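Section 3. Planning and budgeting for a two-arm tabletop cell

Read this section before you place an order. Changes to the layout after the base rail is fitted are charged as a new order.

3.1 Decide on the task first

1. Write down one job for the cell, in one sentence. Sorting household items onto a shelf rack is a common first job.
2. List the items to be handled. Buy them in the same order as the arms, with spares. Sponges, pens and other small goods wear out or get lost, and the replacements may not match.
3. Decide whether the job needs one arm or two. A second arm adds a gripper, cabling and another set of spare fingers to the budget.

Note: The Brondico rail accepts two arms. If you plan to add the second arm later, order the full-length rail now.

3.2 Allow for the surroundings

4. Choose the floor and wall panels. Patterned panels cost the same as plain ones but have a longer lead time. Orders placed in April or later may ship separately from the rail.
5. Check reach on paper. Each arm must get to the top shelf of the rack and to the floor on its own side.
6. Budget for cameras at two levels: one fixed to look over the whole cell, and one at the wrist for close work.
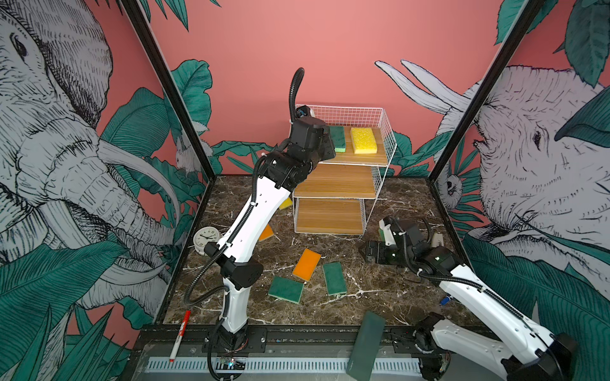 Sponges on the floor and on the top shelf of the rack.
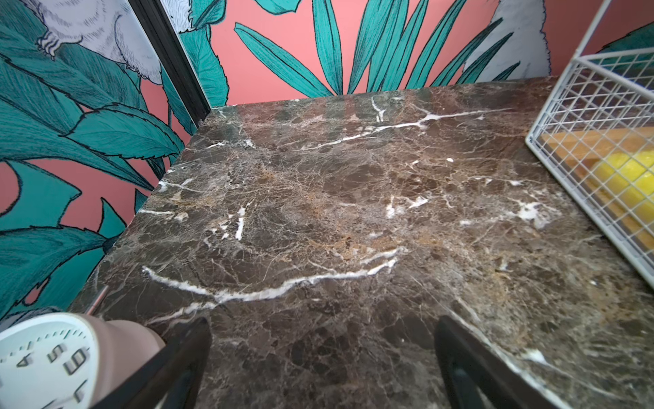

Glenys Price writes that her first budget covered both arms and left out everything that wears. "We had to go back for gripper fingers after seven weeks, and then again for cables. I would put 10 percent of the hardware price aside for parts before choosing any extras — and I would ask for that money in the first request, while people are still listening."

3.3 Running costs

7. Set aside money for spare fingers, wrist cables and fasteners. The Clakusano spares kit holds 50 parts and fits either arm.
8. Plan a service check every 400 operating hours. Enter the check as a yearly cost, separate from the purchase.
9. Include staff time for set-up. Two people are needed to lift the rail onto the bench.

Caution: Do not order a power supply by price alone. It must carry both arms moving at once, with the grippers closed.

Caution: Measure the doorway as well as the bench. The frame posts ship at full length and cannot be shortened on site.

3.4 Before you send the order

10. Compare the parts list with the job you wrote down in step 1. Remove anything the job does not call for.
11. Confirm the delivery address and the name of the person who will sign for the crates.
12. Keep a copy of the layout drawing with the quote. The fitter will ask for both.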